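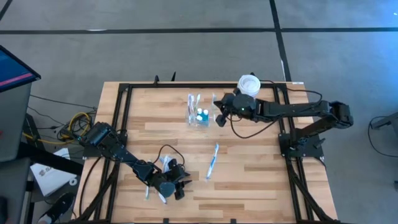 Janka Kopecký wrote in the margin of the last edition that a clear organizer only shows you the mess sooner. She has a point, and the section on guest toiletries has been rewritten with it in mind. The organizer is still in. So are the toothbrushes, the mouthwash and the wipes.

4.2 Setting out the toiletries

Before you start: the Adetti catalog claims its organizer "sets itself up." It doesn't. Allow 20 minutes the first time, and don't believe the packing sheet until you have checked it against what came out of the carton.

1. Clear the tabletop and wipe it down. Let it dry fully.
2. Put the organizer down first, open side up. Peel off any film.
3. Lay the toothbrushes flat, still in their wrappers. Do not open a wrapper to check the color of the bristles.
4. Set aside any wrapper with a split seam. A split wrapper goes in the trash, whatever Levach says about resealing.

Note: The Levach sheet gives 18 toothbrushes to an organizer. We have tried it. They go in, but getting one out brings its neighbors along. 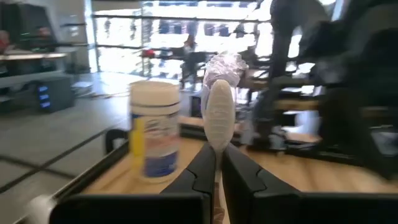 Couldn't the wipes just live in the bathroom cabinet, one reader asked after the October edition. They could, and in most houses that is where they get forgotten. Keep the canister on the table until the job is finished.

5. Check that the lid of the wipes canister snaps shut. If it pops up again, press all the way around the rim. A lid left open overnight gives you a canister of dry paper.
6. Read the label for the contact time. "Kills on contact" on the front and a waiting time on the back are two different promises - go by the back.

Caution: Do not use disinfecting wipes on toothbrush heads or on anything else that goes in the mouth.

4.3 Mouthwash

7. Stand the bottles upright, away from the table edge. Turn each cap until it stops, then tip the bottle over a sink for a few seconds.

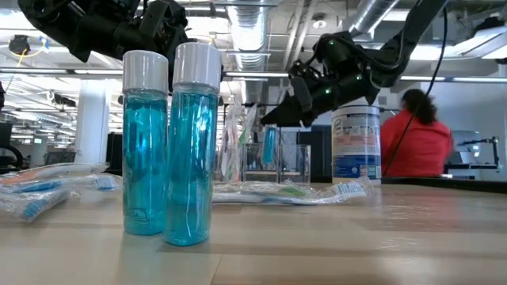
If it drips, take the cap off, wipe the threads and try again. A second drip means a bad cap, and tightening it harder will only crack it. Zodine sells a sealing ring for this. We could not see that it did anything.

8. Keep the bottles out of the organizer until the toothbrushes are in. Tall things go at the back.

Caution: Mouthwash is not for small children. Store it out of their reach.

4.4 Sorting the toothbrushes

9. Spread the pile and turn all the heads the same way.

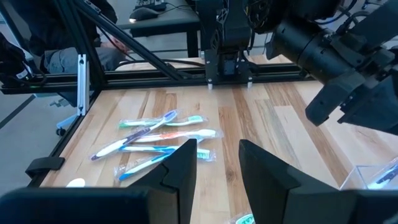 Fig. 4-3. Wrapped toothbrushes in a loose pile.

10. Sort by color if you must. Pfister recommends a color for each guest, a fine system until two guests want the blue one.
11. Load from the back, handles down. Stop when the next one needs pushing.

Revised July 28, 2020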